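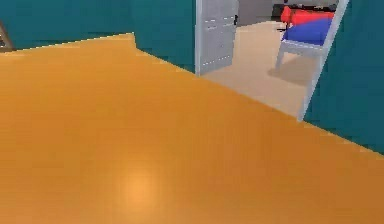
Orange floor and teal wall, computer render.

Bornusov update: bigger maps, fewer loading screens

The January patch for Bornusov is out now for everyone who owns the base game. It downloads automatically if you have updates switched on. If you don't, start the launcher and check for updates by hand before you load a save, as older saves are converted the first time they open and can't be taken back to the previous version.

The main change is to the campaign. Rekville, the trading town you reach at the end of chapter two, used to be split into separate zones with a loading screen between each. It is now one map. The harbor, the upper market and the old mint can all be reached on foot or by cart, and enemy patrols will follow you from one district to the next. Players who relied on slipping through a gate to shake off the guards will need another plan.

Prikum, the swamp province, has been reworked too. Supply wagons no longer get stuck at the river crossing, and the ferry now carries 3 units at a time. The final battle there has a new starting position for the defending side, a little farther back from the water.

Prices have been adjusted across the board. A full siege crew now costs 1,170 gold, and a scout company costs 239. Archers are unchanged. The developers say scouts were too cheap in the early chapters and siege crews too expensive to be worth building in the late ones – most of the forum seems to agree on the second point and argue about the first.

The patch notes list 539 fixes in all. Most are small: spelling in the quest log, missing sounds, a bridge that units could walk under but not over. One is worth knowing about. The McIntyre scenario, which could crash when two players ended their turn at the same moment, should now run to the end in online games. If it still crashes for you, send the log file along with your report and say which side you were playing.

Mods made for the older version will load, but any that change the Rekville maps are switched off until their authors update them. You can see which ones are affected in the mod menu, where they are marked in gray.

Online matches need both players on the new version. Servers will be down for maintenance on Tuesday morning, and single-player games are not affected.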